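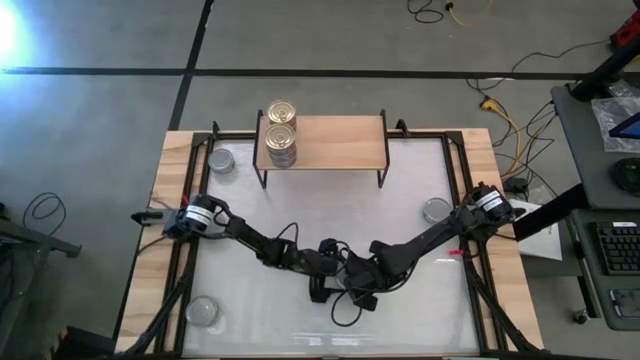 Questions fréquentes : étiquettes, métadonnées et migration vers Pulo

Faut-il vraiment créer des champs personnalisés dès le départ ?
Non, quoi qu'en dise l'assistant de démarrage. Il propose 40 champs par défaut, dont la plupart resteront vides. Un champ que personne ne remplit fausse les filtres et ralentit la saisie. Commencez avec le titre, le type de document et l'état. Le reste peut attendre qu'un utilisateur le réclame deux fois.

Quelle est la différence entre une étiquette et un champ ?
Le champ impose un format (date, liste, nombre, texte court). L'étiquette n'impose rien, ce qui explique son succès et l'état de la plupart des bibliothèques au bout d'un an. Sur celle que nous avons reprise sous le nom de Zerndale, nous avons compté 532 étiquettes, parmi lesquelles « facture », « factures », « Facture » et « fact. ». Pulo les considère comme quatre valeurs distinctes.

Le classement automatique est-il fiable ?
Ça dépend de ce qu'on lui donne. Le module Ido lit le contenu du fichier et suggère un type. Sur des contrats rédigés d'après un même modèle, le résultat est correct. Sur des scans de travers ou des pièces jointes sans texte, il suggère quand même quelque chose, avec un indice de confiance dont le mode de calcul n'est pas documenté. Nous déconseillons la validation automatique, y compris au-dessus du seuil recommandé.
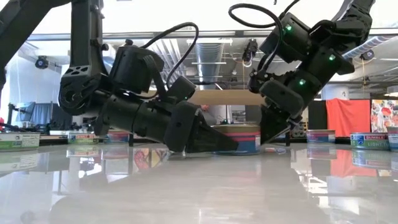

Peut-on renommer un champ après coup ?
Oui, mais seul le libellé change. L'identifiant interne garde le premier nom, et c'est lui qui apparaît dans les exports. Si vous avez créé « test2 » en juin, vous aurez « test2 » dans vos fichiers CSV tant que le champ existe.

Que deviennent les valeurs quand on supprime un champ ?
Elles passent dans une corbeille pendant 60 jours. L'interface parle de « restauration complète ». En pratique, les valeurs reviennent, les règles de workflow qui s'appuyaient dessus non. Exportez les règles avant toute suppression :
1. Administration, puis Automatisation.
2. Cochez les règles concernées.
3. Exporter (JSON uniquement).

L'import reprend-il les métadonnées de l'ancien système ?
En partie. Les dates de création sont reprises, les auteurs aussi si les adresses correspondent. Les champs à choix multiples arrivent sous forme de texte séparé par des points-virgules, et il faut les reconvertir. Le connecteur Thaweesak annonce une reprise « sans perte » : lors de notre essai, quelque 144 documents ont perdu leur historique de versions, sans aucune ligne dans le journal d'erreurs. Faites un import à blanc et comparez vous-même.

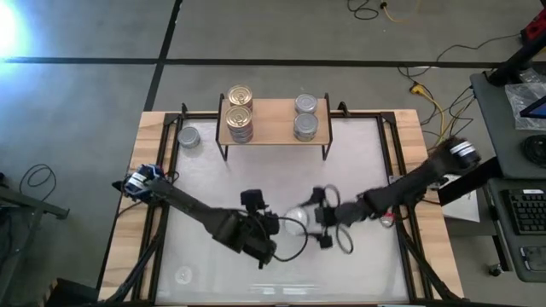

Chez nous l'import à blanc n'a rien signalé non plus, écrit un lecteur, et les versions manquaient quand même après le passage en production. Il ajoute que le support lui a conseillé de relancer l'opération, ce qui a créé des doublons.

C'est cohérent avec ce que nous avons observé : l'import à blanc contrôle les champs et les droits, pas les versions. Il faut ouvrir quelques documents à la main, en choisissant les plus anciens et ceux qui ont le plus circulé. Ne relancez pas l'opération sur une bibliothèque déjà remplie.

Qui doit pouvoir créer des champs ?
Les administrateurs de bibliothèque, et eux seuls. Le rôle « contributeur avancé » en a aussi le droit par défaut. Décochez la case dans Rôles, Permissions étendues.

La recherche tient-elle compte des champs masqués ?
Oui. Un champ masqué disparaît du formulaire, mais son contenu reste indexé et peut ressortir dans l'aperçu des résultats. N'y mettez rien de confidentiel.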